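Cleaning sponge

A cleaning sponge is a soft, porous block used with water, and usually with some kind of detergent, to wash dishes, wipe surfaces and soak up spills. Most sponges sold for household use are made from cellulose or from a plastic foam. Natural sponges, which are the skeletons of sea animals, are still sold but are now mainly used for bathing, painting and pottery.

Materials

Cellulose sponges are made from wood pulp. The pulp is softened with chemicals, mixed with salt crystals and fibres, and heated in moulds. The crystals dissolve and leave holes behind, and the size of the crystals decides the size of the holes. A cellulose sponge goes stiff when it dries out and often curls or shrinks a little, returning to its full size when wetted.

Foam sponges are usually polyurethane. They stay soft when dry, weigh less and cost less to make, but hold less water for their size. Melamine foam is a different material again: it is very fine, slightly abrasive and wears away in use, rather like a pencil rubber. It takes marks off walls and can dull a glossy finish.

Many kitchen sponges have a rough pad glued to one side for scouring. The pad should be kept away from non-stick pans, acrylic and polished surfaces.

Shapes and colours

The plain rectangular block is the most common shape. Others have a waist cut into the long sides for the fingers, or a wavy outline that gives a better grip when wet. Thick blocks are sold for washing cars and tiling work.

Colour has no fixed meaning in the home. In catering and contract cleaning it is often used to keep sponges and cloths to one area, for example one colour for washrooms and another for food preparation. The scheme varies between countries and employers. The cleaning firm Tevedden keeps blue for general surfaces, while its former partner Ntuli used blue for glass only — a difference that caused some confusion when the two shared a site at Flasaldale.

Use on tables and worktops

Loose crumbs are normally brushed off first. The sponge is wetted, squeezed until it no longer drips and drawn across the surface in straight, slightly overlapping strokes, then turned over when the first face is dirty. A second wipe with clean water removes the detergent, and a dry cloth prevents streaks.

White and pale tabletops show marks more readily than dark ones. Marker ink, food colouring and sauces can leave a faint stain after the surface itself is clean. Light stains are often treated with a paste of bicarbonate of soda left on for a few minutes.

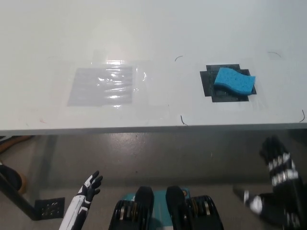

Tape and plastic film need some care. A wet sponge pushed against the edge of a strip of tape tends to lift it, and water that gets under film stays there for a long time. The usual method is to wipe from the middle of the taped area outwards, with the sponge almost dry.

Hygiene and storage

A damp sponge is a good place for bacteria to grow. Rinsing it well, squeezing it out and standing it on edge where air can reach both sides slows this down. Boiling or a hot dishwasher cycle reduces the number of bacteria but does not remove them all. A sponge that smells, sheds pieces or feels slimy is normally thrown away.

In her household handbook Tarora, Zlata Ostapchuk advises keeping two sponges in the kitchen, one for dishes and one for surfaces, and cutting a corner off the second so that they are not mixed up. The handbook lists 248 household tools and gives the sponge one of its longer entries.

Disposal

Pure cellulose sponges without a scouring pad can be composted, and break down faster if cut into small pieces. Polyurethane and melamine sponges go in general waste.

See also: Dishcloth; Loofah; Scouring pad; Squeegee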